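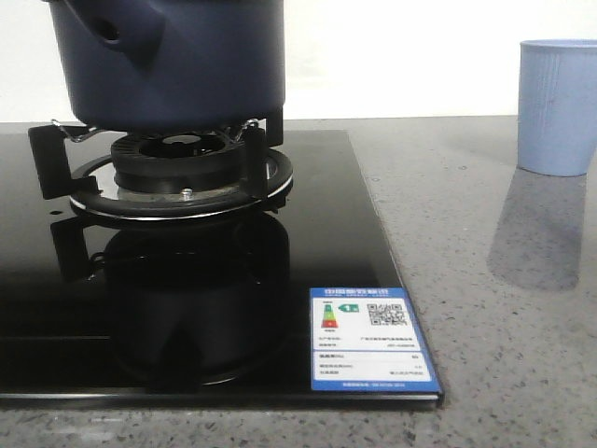

Matchday ground check, Nirholm Town v Wilalden Rovers, 5/19/18. What a way to finish the season, with the title race still open and Wilalden bringing a proper crowd! I walked the whole ground before the gates opened and most of it is in lovely shape. I started in the tea hut, because a cold stand full of people wants hot drinks by halftime. For anyone new to the hut, check a gas burner the way you would at home: pot sitting on the pan supports over the burner head, slots around the head clear, glass top wiped down. Hut passed.

1. Playing surface – PASS
Best it has looked since April. The Pratgate end goalmouth has knitted together beautifully after the reseeding. Two soft spots near the far corner flag, both forked and sanded.

2. Goals and nets – PASS WITH ACTION
Frames solid, anchors tight. 3 net clips missing at the Requena Road end, spares in the gray box. Please fit before warm-up.

3. Corner flags and line markings – PASS
Lines are crisp and bright. Great job with the new marker!

4. Dugouts – PASS
Bench bolts checked. The away dugout roof panel that rattled against Pratgate is now fixed down and doesn't budge.
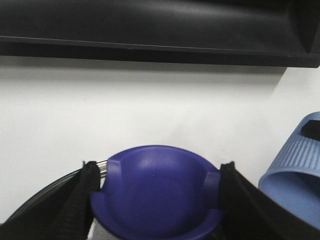 5. Standing terrace – PASS WITH ACTION
Crush barriers pushed and pulled by hand, no movement in any of them. Handrail on the lower steps needs a fresh coat of paint over the summer, but it's sound. Sweep the steps again at 2, the wind keeps bringing leaves in.

6. Exits and gates – PASS
All gates open outward and freely. Gate 2 used to stick – a bit of grease and it swings like new. Keep the 20-foot strip outside it clear of parked cars, including the team bus.

7. First aid and stretcher – PASS
Kit sealed, stretcher straps good, defibrillator light green.

8. Floodlights – NOT TESTED
Afternoon kickoff. Will test before the first preseason friendly.

9. Radios – FAIL
Channel 18 is full of crackle by the turnstiles. Stewards to use channel 3 today. New batteries didn't help, so the handsets are going back to the shop on Requena Road.

Ground fit to open. Recheck items 2 and 5 before kickoff and initial the sheet in the office. Come on Nirholm!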